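FOR RELEASE: Tue 2 April

Rostville sets its equipment plan for the year, and it starts with hand-held grippers

ARNULMONT — I'm Friederike Ostermann, I look after equipment buying at Rostville, and this time I asked to write the announcement myself. I've spent the winter inside the spreadsheet and I'd like to talk about it with somebody other than the spreadsheet!

So, the news. Rostville is buying 289 hand-held gripper units for our household tasks program, with delivery split into two lots. The first lot goes to our Arnulmont site and the second to our partners at Öztürkmen, who run the home sessions with us. We've also set aside money for spare finger pads, screws, chargers and carrying cases, and yes, that line got longer every time I opened the file.

Most of our work happens in ordinary bedrooms and kitchens. A person holds a gripper in each hand and does the kind of chore we'd like a robot arm to handle someday, and the recordings go to our training team. Clothes are our biggest category by a long way. They're soft, they slide around, and a black garment on a bed can be hard to make out even for me.
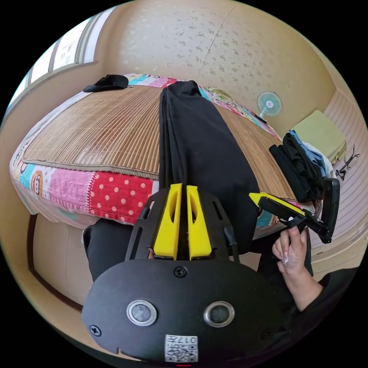 Unit 017 at the bedside, with a folded black garment on the bamboo mat. Photo: Rostville

We went back and forth for weeks on whether to put the money into fixed arms first. A fixed arm needs a bench, a power supply, a safety review and a technician nearby, and then it stays put. A hand-held unit goes into a bag and onto a bus. For this year's budget we wanted as many different homes as we could get, so the hand-held units won, and the arms move to the October planning round.

I asked Lamduan Nilsuwan, our field lead, what she wanted me to fight for. She answered before I'd finished typing the question. "Spares, and labels I can read from across the room," she told me. "Give me a numbered unit and a box of finger pads and I can keep a team going all day. If a unit has to be mailed back over one worn pad, I've lost my week."

She got both. Every unit in the order will carry a printed number and a QR code tied to its service record, so the field teams can log a swap on the spot and I can see what's wearing out while there's still time to order more. We're also holding seven units back as loaners — they won't be assigned to any team, and I've promised to guard them from people who ask nicely. 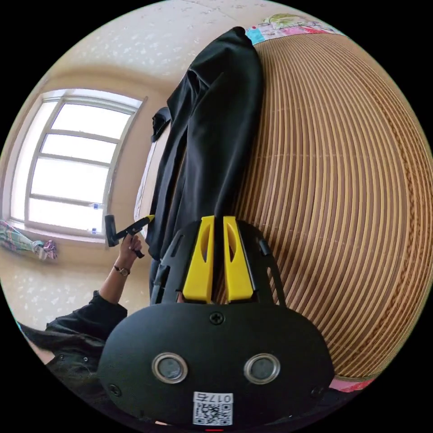 Hand-held grippers near a hanging black coat, unit 017 in the foreground. Photo: Rostville

Hanging garments get their own line in the plan. Coats are heavy, collars flop, and sleeves have opinions. Lamduan's team asked for more hours on them than on any other kind of clothing, and when I looked at how few we had booked I couldn't really argue. The plan now covers 1,794 paid session hours across all clothing tasks, with folding and hanging scheduled as separate blocks so one doesn't eat the other.

Repairs will be handled by Ukbridge under a service agreement that starts with the first delivery. I pushed for fixed turnaround times and a flat fee per repair, mostly so I can tell our finance people a number in the spring and still be friends with them in the fall.

If your group is planning a purchase like ours and wants to compare notes on spares, repair terms or how to split a delivery, please get in touch. I'm happy to share our blank planning sheet (the tabs are color coded, I got carried away).

Media and purchasing inquiries: Friederike Ostermann, Equipment Planning, Rostville, Arnulmont office

Field program inquiries: Lamduan Nilsuwan, Field Operations, Rostville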